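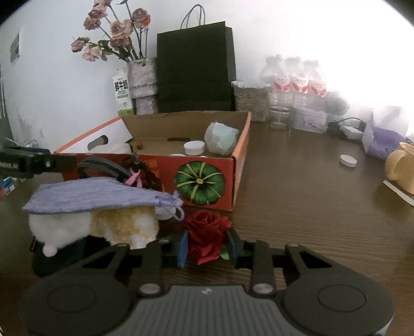 A red artificial rose, a toy sheep and a pumpkin box

Call for participants: The Things We Kept
Posted 2022-01-09

Do you have a drawer you can't close? A shoebox that has moved with you through four apartments? We would love to hear from you!

The Things We Kept is a writing and listening project run by Clernum, a small neighborhood archive on the second floor of the Guzmán Building. We collect short accounts of ordinary objects that people have held on to - ticket stubs, chipped mugs, prizes from the fair, a key to a door that was painted over years ago. The archive now holds 1,892 of these accounts, and 262 of them arrived last year, mostly from people who told us they had never written anything longer than a grocery list. They are wonderful to read.

For the new round we want to go slower and deeper. We are looking for people who will pick one object and spend 3 months with it, writing a little each week and meeting with the rest of the group every other week to read aloud and swap notes.

Who can join
Anyone 18 or over who can get to the Guzmán Building or call in by phone. You don't need writing experience, and your object doesn't need to be old, pretty or worth a dime. We would especially like to hear from people who work nights, people who have moved here from somewhere else, and anyone who grew up in the mill houses along the river, where our collection is still thin. If you'd like to take part in a language other than English, tell us which one and we'll do our best to pair you with a reader.

What you'd be doing
One page a week, by hand or typed. Drawings count, and so do voice recordings if you'd sooner talk than write. Group meetings last an hour and a half, with coffee and usually too much cake. Toward the end we'll sit down with you and choose which pages go into the archive. You decide what is shared and what stays yours, and you can change your mind later. Your object goes home with you after every meeting.

What you get
A notebook, bus fare both ways, and a printed copy of the finished book, which comes out in November. Gremura, the print shop downstairs, is setting it for us on their good cream paper and we can't wait to see it.

How to apply
Send us a paragraph about the thing you'd bring and how it came to you. Please add a line on which evenings suit you and whether you need step-free access (the elevator is working again). Drop it in the Clernum mailbox by the front entrance or hand it in at the Cosinik Café counter. We read everything and will write back to everyone who leaves an address.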